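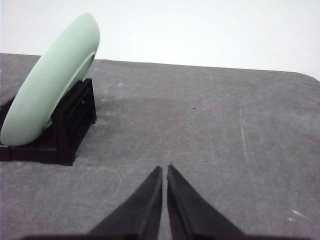 How to Load and Unload a Countertop Dish Rack

Stamon Residence Services, Shared Kitchens

These instructions apply to all shared kitchens at Grendthorpe House and Daly House. Residents are asked to read them before using the racks for the first time. They cover plates, bowls, cups, and flatware washed by hand. Cookware is covered on a separate page.

Before You Begin

You will need:
A clean, empty dish rack
A clean dish towel
A second towel or a drying mat for large items
A soft sponge and dish soap for cleaning the rack

Check the rack for crumbs and soap residue. If there is any, rinse the rack and wipe it before placing clean dishes in it. Set the rack on a level part of the counter, with its full base supported. Leave a small gap between the rack and the wall so that air can pass on all sides.

Step 1. Rinse the dishes

Rinse each item under warm running water until no suds remain. Pay attention to the underside of plates, where the raised foot ring holds both soap and food. Hold the plate over the sink on its edge for a few seconds to let the water run off.

Step 2. Load the plates

Plates are loaded first, starting at one end of the rack. Stand each plate on its rim in a slot and let it lean back. A plate in an open, slotted plastic rack will often rest at a noticeable tilt, with its upper part reaching past the rack. This is acceptable provided the lower rim is held in the slot and the plate does not move when the rack is touched lightly.

Face all plates in the same direction. Large dinner plates should have an empty slot between them. Small plates may be placed in neighboring slots if their surfaces do not touch. Do not place two plates in one slot.

If a plate rocks or slides, move it to another slot. Plates with a wide, shallow curve sit better near the end of the rack, where the upright support is closest.

Step 3. Load bowls and cups

Place bowls at an angle with the open side facing down and to the side. A bowl set flat on its rim traps water and will remain wet inside. Cups and glasses go upside down in the remaining space. Glasses should not lean against plates.

Step 4. Load the flatware

Use the flatware cup if your kitchen has one. Forks and spoons are placed with handles down. Knives are placed with the blade down. Sharp kitchen knives do not go in the rack; dry them by hand and return them to the knife block.

Step 5. Allow the dishes to dry

Plates are usually dry within 3 hours. Bowls and cups may need longer, particularly in October and the colder months, when windows are kept closed. Dishes that are needed sooner may be dried with a clean towel. Do not cover the rack with a towel while the dishes are wet.

Step 6. Unload the rack

Wash and dry your hands. Remove the flatware first, then cups and bowls, and plates last. Hold each plate by the upper rim and lift it straight along the line of its tilt until the lower rim is clear of the slot. Pulling a plate sideways can tip the rack or chip the glaze.

Feel the foot ring on the underside before stacking. If it is damp, wipe it. Stack no more than 5 plates of one size on a shelf, with the largest at the bottom.

All racks must be emptied by 10 p.m.

Cleaning the Rack and Counter

Once a week, wash the rack in warm, soapy water. Use a small brush between the ribs and in the corners of the base. Rinse it, shake off the water, and stand it on end until dry.

Wipe the counter under the rack at the same time. Lift the rack when moving it. Dragging it, or sliding stoneware plates across the counter, can leave marks on the surface. Pale smudges left by hard water can usually be removed with a cloth dampened with equal parts white vinegar and water. Do not use vinegar on natural stone.

Damaged Items

Do not load a plate that is cracked or chipped. Wrap it in newspaper and place it in the bin marked for broken dishes. Racks with broken ribs should be reported to the Movia desk on the ground floor, which keeps replacements for both houses.

Related pages: Washing Cookware by Hand; Shared Refrigerator Rules; Kitchen Cleaning Schedule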